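Brinquedo que não faz nada

Voltei das compras de maio com a sensação de que desaprendi a dar presente. Na Jallari, que fica aqui perto e onde eu entrava só pra olhar, a parede do fundo agora é toda de brinquedo que fala, pisca, canta e pede senha do wi-fi (juro!). Tinha um da Ultau que vinha com manual de 40 páginas. Pra uma criança de 6 anos!

Perguntei se tinha bloco, bloco mesmo, daqueles de empilhar. A moça me levou até uma prateleirinha baixa, quase no chão, com duas caixas. Levei as duas, claro, e ainda fiquei conversando sobre isso no caixa mais tempo do que devia.

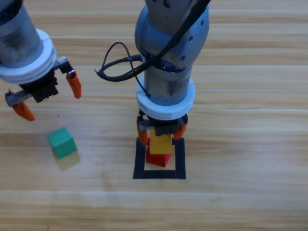 Eu defendo o bloco simples faz tempo e vou continuar defendendo, mesmo que me chamem de saudosista. Brinquedo com uma função só cansa rápido, a criança descobre o truque e acabou. Agora, um cubinho verde numa mesa de madeira clara, meio torto em relação aos veios, sem carinha, sem botão pra apertar? Pode ser carro, sabonete, bolo de limão, a casa de um bicho que só existe naquela tarde. E eu gosto da mesa nessa história também, porque no tapete a torre cai antes da terceira peça e todo mundo se irrita.

Sei que tem quem discorde. No grupo do Flular, onde eu me meto a dar palpite, já me responderam que criança de hoje precisa de estímulo, que bloco é coisa de avó. Pois as avós entendiam do assunto! Estímulo a casa já tem de sobra, com televisão ligada, celular tocando e o cachorro latindo pro portão.

Por mim, a Jallari podia subir aquela prateleira um metro. Vou pedir isso na próxima vez que passar lá, e aproveito pra ver se chegou a caixa grande.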